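How to Set Up a Toy Rotation for a Child Aged 2 to 5

Applies to: one child, or two children sharing a room. For three or more, repeat steps 1 to 4 for each child and combine the sets at step 5.

A toy rotation keeps most toys in storage and a small set on an open shelf. The set is replaced on a fixed schedule. The method on this page is the one used in the Gradine parent course, with changes by Blair Geddes.

What you need

- One low open shelf, no higher than the child's chest
- Storage boxes with lids, all the same size
- Labels
- A notebook or a printed log sheet
- A closet or high shelf the child cannot reach

Step 1. Collect everything

Bring all toys to one room while the child is asleep or out. Include bath toys, car toys and anything kept at the bottom of the stroller. Leave out the one or two comfort objects used at bedtime. These are never rotated.

Step 2. Remove

Take out broken toys, puzzles with missing pieces and toys the child has outgrown. Check battery covers. A cover that opens without a tool goes in the remove pile until it is fixed.

Step 3. Sort by type of play

Use these groups:

Building: blocks, tracks, magnetic tiles
Pretend: dolls, play food, animals, vehicles
Fine motor: beads, lacing cards, pegs
Drawing and marking: paper, crayons, washable markers
Puzzles and matching

If a toy fits two groups, put it in the smaller one.

Step 4. Make the sets

Each set holds 7 toys. Take at least one from every group and fill the remaining places from the group the child uses most. A toy with many parts, such as a train track, counts as one toy if all the parts fit in one box. Number the boxes.
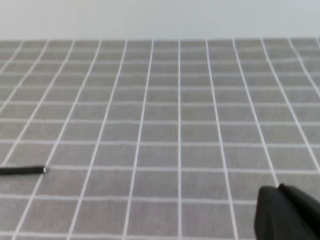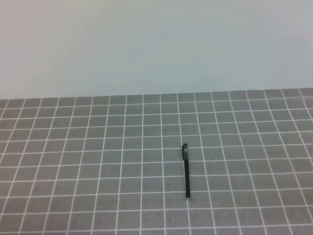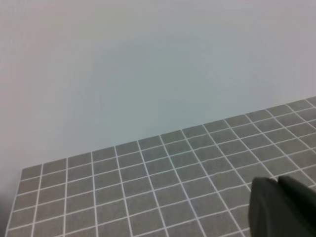
Page last changed: 1 December 2025

Step 5. Load the shelf

Place set 1 on the shelf with space between the items. Toys with loose parts go in shallow trays on the lower level. Put the heaviest toy at the bottom. Anchor the shelf to the wall before use.

Show the child the shelf once. Do not demonstrate each toy.

Step 6. Keep the log

Write down the set number, the start date and which toys were used without prompting. A check mark next to the toy is enough. Skip days when the child was sick or away.

Step 7. Rotate

Change the set every 2 weeks. If almost everything on the shelf has been left alone for 3 days in a row, rotate early. If one toy is still in daily use on the change date, leave it out and hold back one toy from the new set.

Do the change in the evening. Check that all parts are in the box before it goes into storage.

Common problems

The child asks for a stored toy. Swap it for one on the shelf. Let the child choose which one goes back.

The child dumps every tray. Cut the set to 5 toys for one full cycle, then return to the normal size.

Siblings with different ages. Keep small parts on a separate shelf above the younger child's reach, and bring them down at a table with an adult present.

Gifts. Store new toys for a few days after a birthday and add them one at a time. Sorcha Cruickshank's version of the method puts all gifts in a set of their own. This works, but the first set after the birthday gets ignored.

Review

Repeat steps 1 to 3 twice a year. May is convenient because outdoor toys come back into use then and can replace part of the building group.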